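The Quiet Comeback of the Pencil Case

Somewhere in my parents' house, in a drawer I am not allowed to clean out, there is a tin pencil box with a dent in the lid. I carried it through most of grade school. It held one good pencil, a great many bad ones, and an eraser I had poked so full of holes that it no longer erased anything. I have owned better things since, but I doubt I have ever opened one as many times a day.

I had been thinking about that box since April, when my daughter announced that she needed a new pencil case, and that it could not have a zipper, and that it could not be a pouch. She wanted one that closed with a lid. I hadn't realized the lid was something people had feelings about, so I did what I usually do, and turned a small errand into several weeks of asking everyone I met what they kept their pens in.

The hard case, as I will call it, is a simple thing. There is a base and a top, and somewhere between them is a seam that either closes properly or drives you up the wall. The plastic ones are mostly see-through to some degree, clear or frosted or tinted, and I have come around to them completely. You can tell at a glance whether your scissors are in there! A child late for the bus at 7:30 in the morning can tell, too, and that has been worth a good deal of peace in our kitchen. 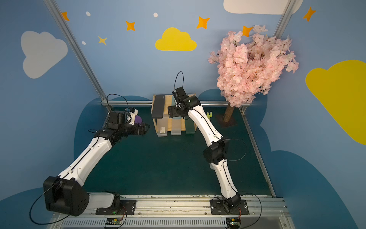

Haris Pavlović takes the opposite view, and wrote me a long letter to say so. A see-through case, he argues, puts your mess on display for the whole classroom, and a child with a chewed pencil deserves a little privacy about it. He carried the same solid dark case for 15 years, through school and two jobs, and he says that no one ever knew what was in it, including him. He also thinks I am too hard on zippers.

I gave that letter more thought than he probably expected. There is something dignified about a plain case with square corners, the kind that sits flat on a desk and keeps its business to itself. It stacks well, and it lines up with the edge of a notebook in a way that pleases a certain sort of person (I am that sort of person, and so, I'm afraid, is my daughter). The rounded ones are friendlier in the hand and kinder to the inside of a backpack. We have a lining at home with a neat hole worn in it by one sharp corner, so I know whereof I speak.
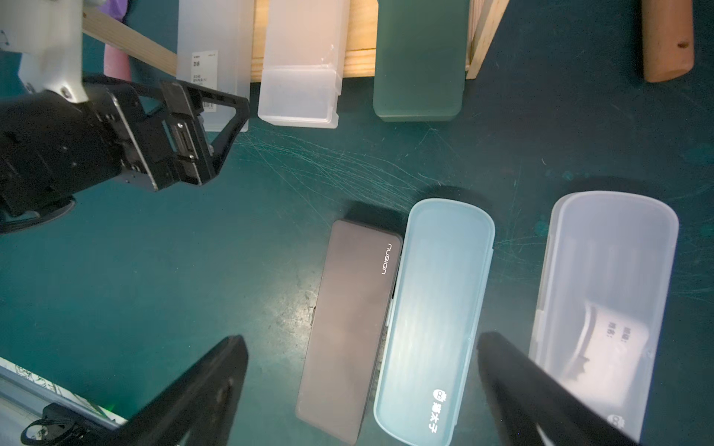
Then there is the matter of the name. When I was small, my mother wrote ours on masking tape, which went gray and furry by Thanksgiving and had to be peeled off and done over. A printed card tucked under the lid, with a space for the class and a space for the name, is a far nicer answer, and I wish every case came with one. It stays clean, it can be swapped out when the school year changes, and it gives a child the small, serious pleasure of filling in a form. My daughter wrote hers three times before she was satisfied with the capital letters.

The stationery shop nearest us, Mellisari, keeps its cases on a low shelf by the window, where children can get at them. I went in meaning to stay five minutes and was there the better part of an hour. I like to see them laid out flat in a row, all pointing the same way, because it is only then that the differences show — one a touch longer, one cloudier, one with its corners softened. Stacked in a bin they are just plastic. Side by side they start to look like a choice.
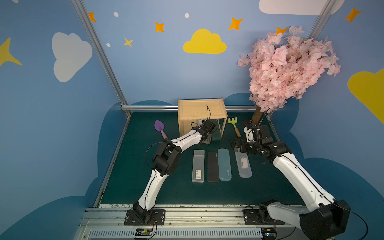 Four in a row, from frosted white to clear, with a wooden box and a blossom tree in full pink also in view.

We tried that at home, too. Everything in the house that could reasonably be called a pencil case came out onto the floor, along with some things that couldn't, and we went through the contents one case at a time. I won't tell you how many dried-up markers there were. What I can tell you is that sorting goes better on the floor than on a table, where things roll off, and that it helps to have a box or a little shelf close by, so that whatever has been decided has somewhere to go before anyone changes her mind. Toys will wander in. Let them, and put them to one side.

By late afternoon we had a case for school, a case for drawing, and a case for the kitchen, where the pens had been living in a coffee mug and disappearing at a terrible rate. My daughter picked a pale blue one for school. I kept a black one for myself, with Haris and his letter in mind, and it has been on my desk ever since, holding two pens, a stub of pencil, and a key I still haven't matched to a lock.
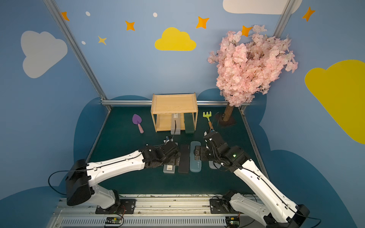 Cases on the floor, with a two-tier wooden shelf behind and a toy trowel and rake on either side of it.

The old tin is still in its drawer. I asked my mother if she would send it, and she said she was using it for buttons.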